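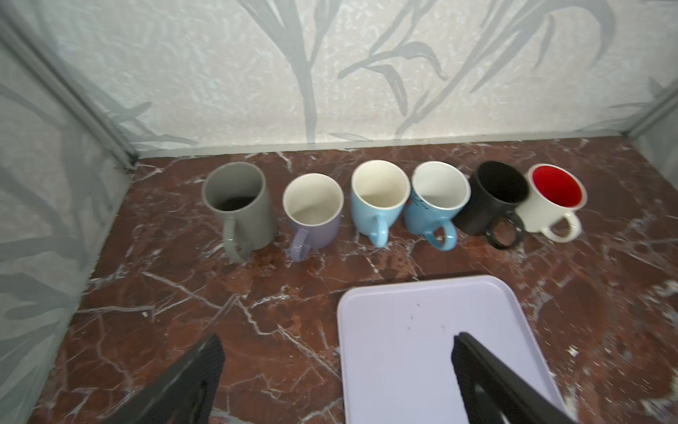 Six mugs in a row, a tall gray one at the far left, lavender beside it.

Elach (banner exchange)
By Mervyn Cropper
Oct 2, 1999

Elach is a banner exchange for small web sites, run out of Zindale by a two-person company called Catterall. If you haven't met a banner exchange before, the idea is simple enough. You put a strip of code on your page, other members' ads show up there, and in return your own ad gets shown on their pages. No money changes hands. I've had my model railroad site in it since the first month, so take my enthusiasm with a little salt!

How it works

The ratio is 2 to 1. For every 2 ads you show, yours gets shown once, and the leftover showings belong to Catterall, who sell them to paying advertisers. Most exchanges I've tried do something similar, but Elach lets you pick which subjects you'll carry and which you won't (I turned off casinos on day one and have never seen one). You also get a stats page, updated overnight, with showings and clicks for each banner you've uploaded. You can have up to 6 banners going at once and it will rotate them for you.

History

Elach opened with 137 member sites, nearly all of them hobby pages from the same mailing list – trains, quilts, ham radio, that sort of thing. Growth was slow for a while, and the server fell over a lot. In July it merged with a smaller exchange called Limach, and the member list published after the merger had 791 sites on it. Limach members kept their credits, though the old Limach code had to be swapped out by hand on every page, and there are still plenty of pages out there showing a gray box where the ad used to be.

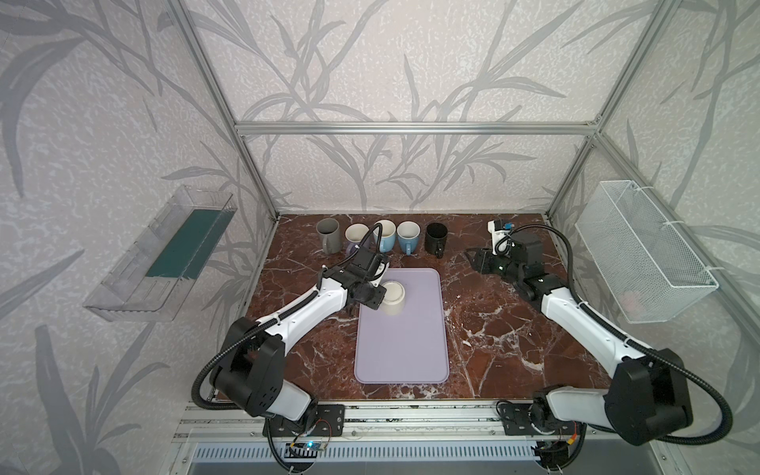 Two robot arms at a marble tabletop, the left one gripping an upside-down white cup.

The name

I've heard it said "EE-lack" and "EL-atch" and I use the second. Catterall has never settled the matter, and the help page spells it in capitals in some places and not in others.

Complaints

Load time is the big one. The ads come from a single server, and on a slow evening my page just sits there waiting for the banner before it draws the rest (putting the code inside its own table helps a lot). Click rates are low too, and members who joined hoping for a flood of visitors tend to drift off after a few weeks. The Limach crowd also miss their old button size, which Elach doesn't carry.

See also: Banner advertising, Link exchange, Web ring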